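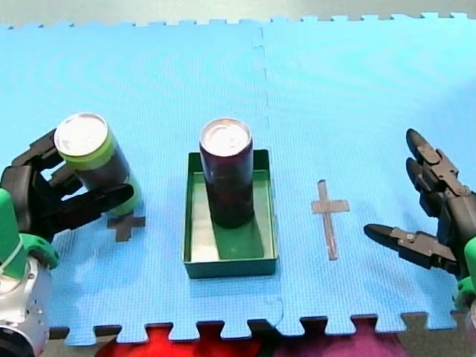 Search news Search All topics

Halliday Introduces the Rundel Tray, a Green Tray You Put Cans In

September | By Yolanda Bravo, Halliday Press Office

CLOLDALE – Halliday, the packing supply company that has spent most of its working life selling tape, announced today that it is bringing out a tray. It's called the Rundel. It is green, rectangular and open at the top, and it has low walls. Cans go in it, and then they come out again and go into a box.

The company knows that other trays exist. It has bought several of them over the years and has opinions about all of them, many of which were shared at length during the planning of this one.

The Rundel is meant for small packing rooms, the kind that put together mixed cases of drinks by hand for corner stores, gift orders and office fridges. In rooms like that the tray marks the spot on the bench where a can is "being dealt with." A can on the bench could be anybody's. A can in the tray has been picked, is about to be looked over, and will be in somebody's case within the minute. That's the whole idea, and Halliday would like it noted that the idea took two years.

"We started with a tray that had a lid," said Rainer Hagedorn, head of product at Halliday. "Then for a long while we had a tray with dividers. People took the dividers out and used them to scrape labels off things. So we stopped putting dividers in, and sales of the label scraper went down, and I've been told not to bring that up today."

The walls were the hardest part to settle. Make them tall and a packer has to reach down past the rim to get hold of a can, which is fine once and tiresome by lunch. Make them too low and you've made a plate. Early samples were tested in the Cloldale packing room against every shape of can the company could lay its hands on, including the tall slim ones that sparkling water and energy drinks now come in, which have a habit of leaning on whatever is nearest. 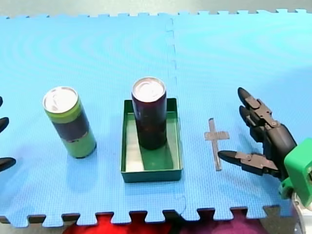

Tall slim cans also turned out to be the ones that packers most wanted to stand upright, lid up, so that the ring pull and rim could be looked at before the can went anywhere. A dented rim is the single most common reason for a case coming back to Cloldale. The second is that the customer ordered the wrong flavor, and no tray is going to help with that.

During the trial, packers put 902 cans through the Rundel. The company will be publishing no chart of the results. The packers liked it. One asked if it came in another color, and was told no.

"It's a good tray," said Dolores Bellamy, who runs the packing room and who was asked for something longer. "It stays where you put it. You can see the can. I don't know what else you want from me."

Under the tray: the Senent mat

Halliday is also adding the Senent mat to its fall list. The Senent is a set of blue foam tiles with puzzle edges that push together to cover a bench or a piece of floor. Anyone who has been in a room with a toddler has met the general type. The company looked into making one with straight edges for a more serious, commercial look, and found that the tiles then drifted apart all day long, so the teeth came back.

The mat went down in the packing room first for noise. A can set down on a bare steel bench makes a small sound, and 400 of them on a busy morning make a person want to work somewhere else. On foam they make next to no sound at all. The packers reported that they could now hear the radio, and then that they would like a different radio station. Talks continue.

Foam also marks. Press a hard corner into it and it will remember for a while, and sometimes for good. Halliday sells tiles singly for this reason, and suggests buying a spare or two at the start, as shades of blue can vary a little between batches and the sort of person who minds this will mind it very much.

Setting up a Rundel station

The leaflet packed with each tray runs to a single side of paper. It was written by Naveen Singhal in customer support, who has taken enough phone calls to know which parts people skip. With his permission, most of it is given here.

1. Wipe the bench down and let it dry. Crumbs under a foam tile will be felt by every can you set on it, and you will blame the tray.

2. Push the tiles together from one end of the seam to the other. Starting in the middle leaves a bump. If you already have a bump, pull the tiles apart and do it again. Stamping on it doesn't work, and please don't stamp on the bench.

3. Put the tray down with a short end facing you. Left-handed packers may want it a little to the right of where everyone else does. Leave them alone about it.

4. Keep the cans you haven't looked at on one side and the case you're filling on the other. Pick a side and tell the next shift.

5. Mark the tray's place on the mat if more than one person uses the bench. Tape is fine. We sell tape.
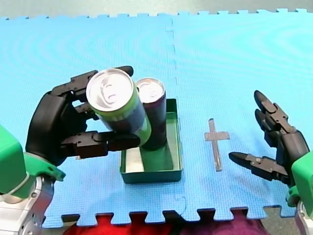

6. Bring the cans to the tray one flavor at a time. Green cans with dark bands and dark cans with green bands look a lot alike at four in the afternoon, and the people who design drink cans have never packed a mixed case.

7. Take a can by the body, well below the rim. Stand it in the tray, look at the lid, turn it once and look at the seam. If it's good, it goes in the case. If it isn't, it goes in the reject bin and you don't drink it, whatever Anselmo tells you.

8. At the end of the shift, rinse the tray in warm water with a bit of dish soap. Do this even when nothing has leaked. Something has leaked.

Asked to comment on step 7, warehouse lead Anselmo Barrios said that he had one dented ginger ale three summers ago and would appreciate it if the leaflet were reprinted.

The leaflet will not be reprinted. There are boxes of it.

Prices and ordering

The Rundel tray is sold in cartons of 80 to trade customers and one at a time to everybody else. The Senent mat is sold by the tile or in bench sets. Both can be ordered from September through the usual order desk, and customers with a standing tape order can have them sent along with the tape at no added freight.

The first production run of the tray is spoken for up to a point, with 252 cartons set aside for existing accounts. New customers should expect a short wait and a polite email. Halliday doesn't take orders by fax any longer, although the fax machine is still plugged in and Ms. Bellamy does check it.

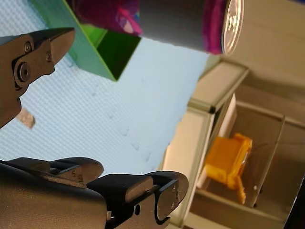

A green tray and a can on the pale blue work surface, Cloldale packing room.

What comes next

Halliday has been asked by several customers for a wider tray, by one customer for a round one, and by a member of its own sales team for a tray with the company name on the bottom, where it would be read only by people who had already bought it. The wider tray is being looked at. Mr. Hagedorn has a drawing of it and will show it to anyone who stands near his desk.

Sample trays can be lent to packing rooms for two weeks. The company asks that they be returned clean, and in the same number as were sent.

About Halliday

Halliday supplies tape, boxes, label scrapers, foam tiles and, as of this release, trays to small packing rooms. It is based in Cloldale, in the long building behind the other long building. Deliveries should use the side gate.

Press contact: Yolanda Bravo, Halliday Press Office, Cloldale | Copyright Halliday. All rights reserved. | Back to top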